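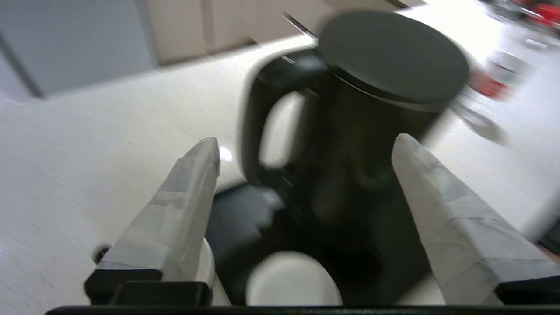
Care of Lidded Mugs and Drinking Vessels
Household Guidance Sheet 3257
Greltine Home Services, Kitchen Section
Revised August 5, 2023

This sheet applies to mugs with separate lids, whether ceramic, glass, enamel or steel. It replaces the earlier sheet on travel cups, which should be discarded. Residents of Serra House and Bisedow Court will find a printed copy inside the door of each shared kitchen.

Daily washing

Take the lid off before washing. A mug and lid washed together will keep a film of coffee or milk where the two meet, and that film is the usual source of stale smells. Wash the lid first, while the water is clean, and pay attention to the underside and the rim. If the lid has a removable seal, ease it out with the handle of a teaspoon. Knives and skewers cut the seal and should not be used.

Wash the mug with warm water, dish soap and a soft brush. The place where the handle joins the body is often missed, and a folded cloth drawn through the handle will clean it on both sides. Rinse both parts well.

Dry the lid and mug separately. Lids should stand on edge in the rack. A lid laid flat on a towel holds water beneath it for many hours. Do not put the lid back on a mug that is going into the cupboard; set it beside the mug, or rest it upside down across the opening so that air can pass.

Dark mugs

Black and other very dark mugs hide coffee and tea stains until these are well established. Inspect the inside under a good light once a week. On the outside, hard water leaves pale spots which show more on a dark finish than on a light one. Wipe with a cloth dampened with equal parts white vinegar and water, rinse, and dry at once with a lint-free towel. Scouring powder and steel wool leave fine gray scratches and must not be used on any dark glaze or coating.

Removing stains

For tea and coffee stains, put one teaspoon of baking soda in the mug, add enough warm water to make a paste, and rub gently with a sponge. Leave for 20 minutes and rinse. Older stains may need a second treatment. Where the stain remains, fill the mug with warm water, add a tablespoon of baking soda, and leave for about 40 minutes before washing in the ordinary way.

Bleach is not recommended for lids or seals. Metal mugs should not be soaked overnight in any solution.

Odors

A lid that smells after washing should be left in a bowl of warm water with a tablespoon of vinegar for an hour, then rinsed and dried in open air. If the smell comes back within a few days, replace the seal. Zandeck lids of the older pattern have a seal that cannot be taken out, and in those the whole lid must be replaced.

Protecting the table

Place a flat pad or coaster under any hot mug. Pale wood and wood-look tabletops mark easily, and a dark pad on a light table has the further advantage of being easy to find. Wipe the underside of the pad when the table is wiped, as grit trapped there will scratch the surface each time the pad is moved.

White rings on a waxed table can often be lifted with a soft dry cloth and a little furniture wax, rubbed along the grain. Sealed or laminated tops should be wiped with mild soap and water only.

Carrying and storage

Carry a full mug by the handle, with the other hand supporting the body if it is not too hot. Never lift a mug by its lid. A lid that fits snugly on the table may come away once the weight of the drink is under it.

Store mugs upright in a single layer. Hooks are suitable for light mugs only. Any mug with a crack at the handle is to be taken out of use, including those that have been glued.

Replacement lids for the shared kitchens may be requested at the Bisedow Court office. The next inspection of kitchen cupboards will take place in November, and mugs found without a matching lid will be moved to the open shelf.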